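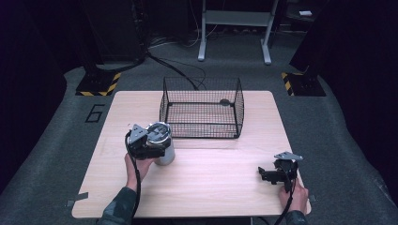 Wie oft muss man ein Luftgewehr für die Zehn-Meter-Bahn eigentlich putzen? Bei mir einmal im Monat mit ein paar Filzpropfen durch den Lauf, und vor einem Wettkampf gar nicht mehr.

Die Frage bekomme ich ständig, seit ich hier im Blog von unserem Vereinsabend schreibe, und ich gebe gern zu, dass ich jahrelang viel zu viel geputzt habe. Nach jedem Training! Mein Vereinskollege Nevzat Akyol hat mir dabei einmal eine Weile zugeschaut und dann gefragt, ob ich den Lauf dünner haben möchte. Seitdem lasse ich es ruhiger angehen, und das Gewehr schießt kein bisschen schlechter, eher im Gegenteil, denn nach dem Putzen brauchte ich immer etliche Schuss, bis die Gruppe wieder beisammen war — und diese Schüsse fehlten mir dann beim eigentlichen Üben.

Viel mehr gebracht hat mir der Umgang mit dem Abzug. Ich hatte ihn mir im Frühjahr sehr leicht eingestellt, weil das im Heft so schön klang, und dann gingen mir die Schüsse los, bevor ich mit dem Ausatmen fertig war. Jetzt steht er bei 74 Gramm, der Druckpunkt ist wieder deutlich zu spüren, und ich habe mir angewöhnt, zu Hause vor dem Zubettgehen trocken zu üben, immer 32 Abzüge, ganz langsam, auf einen grauen Punkt an der Flurwand. Meine Frau findet das meditativ, solange ich ihr nicht im Weg stehe.

Bei den Kugeln bin ich inzwischen bei der Sorte Lultard gelandet, die mir Wael Zerouali zum Probieren mitgegeben hat. Die Testeo davor waren auch nicht übel, nur streuten sie aus meinem Lauf nach links oben, und zwar so hartnäckig, dass ich zuerst an meiner Brille gezweifelt habe (die war dann tatsächlich auch fällig, aber das ist eine andere Geschichte).

Im Dezember steht wieder unser kleines Weihnachtsschießen an, und ich freue mich jetzt schon darauf wie ein Kind. Wer Lust hat, mitzumachen, schreibt mir einfach unten in die Kommentare, ein Leihgewehr findet sich bestimmt. Schießjacken haben wir auch, allerdings fast nur große.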